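Open day talk, Maltusberg - my notes, August 16, 2020

(Slow down. Last time I did the whole thing in half the slot.)

Hi everybody, thanks for coming back in after the coffee! I'm going to talk about the demo day we went to at Rollari, and mostly about the snack bagging, since that's what everyone keeps asking me about.

Quick background. Birgit Wunderlich set the visit up way back in December. I figured we'd get a slideshow and a handshake. Instead they sat us down near the work table and let us watch people do it by hand, with a gripper in each fist, for most of the morning.

**Next slide - seaweed**

Look at how shiny that packet is. Glare right across the middle, and under it a thin plastic bag that's all wrinkles. I asked Tayla Trevaskis what the hardest thing on their list was and I was expecting glassware or something. Nope - bags! She said she'd take a wine glass over a bag any day. 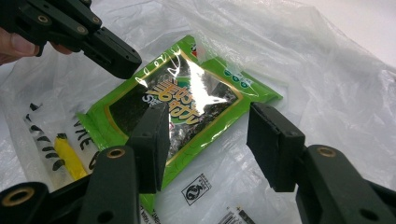
*Photo: Rollari demo day, used with permission*

(Pause here, let them look. Somebody will ask about the brass bits at the joints. Those are bushings, move on.)

Numbers people, this one's for you. They told us they had 3844 recorded runs when we visited, and they wanted 100 more before the week was out. I tried 5 myself and I was terrible. My hands kept wanting to pinch the way fingers pinch, and the pads just don't do that.

**Next slide - the table** 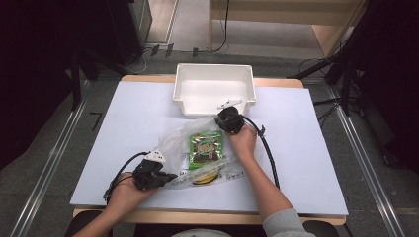
So what would we do with this at Kettler? Our packing line has 59 different products on it, and plenty of them go out in soft clear bags that never sit the same way twice. I used to think the fix was a better camera. Now I'd start with how we hold the bag. See how there's one gripper at the left end and the other up near the right corner, by the bin? I'd like us to try that two-handed setup on the Nurimia orders first, because those are small and the customer is patient with us.

(If there's time: tell the story about me dropping the same packet twice. If not, go straight to questions. Birgit has the sign-up sheet for the next visit.)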